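Bhat Furniture Repair Takes Its Drawer Clinic on the Road This March

TRARNAR – For release in March. Contact: Kamala Suvarna, Bhat Furniture Repair

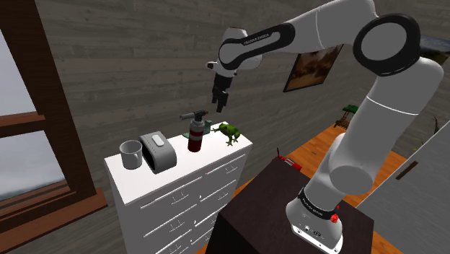 A white chest of drawers against a gray wood-plank wall.

Hello from the workshop! I'm Kamala Suvarna, I run Bhat Furniture Repair here in Trarnar, and I've been told that a press release should open with the news, so I'll do that. Starting in March, we're loading up the van and bringing our drawer clinic to you. We'll be setting up in libraries, church halls and school cafeterias all over Trarnar and out as far as Skarnach, fixing sticky, saggy, crooked and broken drawers while you wait. Bring the drawer, leave the dresser at home if it's too heavy, and we'll see what we can do.

If you've been to the shop you already know about the clinic. It started as one morning a month when I got tired of quoting people a full restoration on a dresser that really needed a bit of wax and two screws. I cleared off the long bench and put a sign in the window, and people started carrying drawers down the street to me. Socks still in them, sometimes! Last year we fixed 1,090 drawers at that bench. I know the number because we write every one in a ledger, with the problem on the left and the fix on the right, and I sat down over the holidays and added it all up with a pot of coffee.

The ledger is a pretty good read if you like that kind of thing (I do). The most common problem by a mile is a bottom panel that has dropped out of its groove, usually in a drawer that holds jeans or sweaters. Next comes worn runners, then loose fronts, then a long tail of odd stuff: a drawer glued shut by spilled nail polish, a drawer full of birdseed, a desk drawer that had been locked since before its owner was born. We got that one open. There was a library card in it.

What happens at a stop

Doors open at 9 a.m. and we work until 2 p.m. You take a ticket, you sit down, and one of us calls you up to the bench. We can handle up to 40 drawers at a stop, so it does pay to come early, especially if you have a whole dresser's worth. A simple fix takes ten or fifteen minutes. Gluing takes longer, and if your drawer needs clamps overnight we'll take it back to the shop and you can pick it up from us later in the week, or we'll bring it to the next stop near you.

Simple fixes are free. If you need parts, such as a new set of slides or a replacement knob, you pay what the part cost us. Our slides and hardware come from Jumetti, who have supplied the shop for as long as I've had the keys, and they're sending us out with a full set of bins for the van. Thank you, Jumetti! I will try to bring the bins back.

Please bring:

The drawer, emptied out
Any pieces that came off it, even the splinters
The old screws, if you still have them
A phone picture of the opening it slides into, so we can look at the runners

Please don't bring whole wardrobes, anything with live woodworm, or filing cabinets. We love you but we can't do filing cabinets.

New drawers welcome too

I get asked all the time whether we'll look at flat-pack furniture, and people ask it in a whisper, as if they're confessing to something. Of course we will. A plain white chest of drawers from a box has to hold the same heavy sweaters as your great-aunt's oak one, and when the bottom bows it's one of the easier jobs we do. We slide in a stiffer panel or run a brace underneath, and off you go. I'd much sooner see it mended than out on the curb in the rain.

Painted pieces are welcome as well. If your drawers started sticking right after you painted them, it's very likely the paint. Two coats on each side of a tight drawer is plenty to jam it. We'll scrape back the edges where nothing shows and rub in some wax, and you can go home and stop yanking.

Who's coming along

Mohandas Pai, our head joiner, will be at the bench for every stop. Mohandas taught me to cut a dovetail, and then he taught me to cut it again properly. I asked him for a quote for this release and he thought it over for most of a lunch break.

"People think the drawer is old and so it has to stick," Mohandas said. "I've pulled out drawers older than my grandfather that run with one finger. Somebody waxed them – that's the whole trick. So bring it in and I'll show you where to put the wax."

He means it about showing you, by the way. He'll hand you the block and make you do the second side yourself.

I'll be on the glue end of the table, and I'll also have a box of odd knobs and pulls we've saved from furniture that couldn't be rescued. There are 128 in there at the moment, brass and glass and china and a few I can't name, and you're welcome to dig through for a match. Take one, and if you've got a stray of your own rattling around in a kitchen drawer, drop it in for the next person.

Finding a stop near you

The full list of stops is on the door of the shop and we're happy to read it to you over the phone. If you run a hall or a library and would like us to visit, we need a solid table, an outlet, and somewhere to park the van that isn't up a flight of stairs. Skarnach still has room for another stop, so if you're out that way, please get in touch.

Reporters and photographers are welcome at any stop. Come after 11 a.m. if you want to talk, because the first two hours are busy and Mohandas won't look up.

Bhat Furniture Repair mends, reglues and refinishes household furniture in Trarnar. The monthly clinic at the shop will carry on as usual while the van is out.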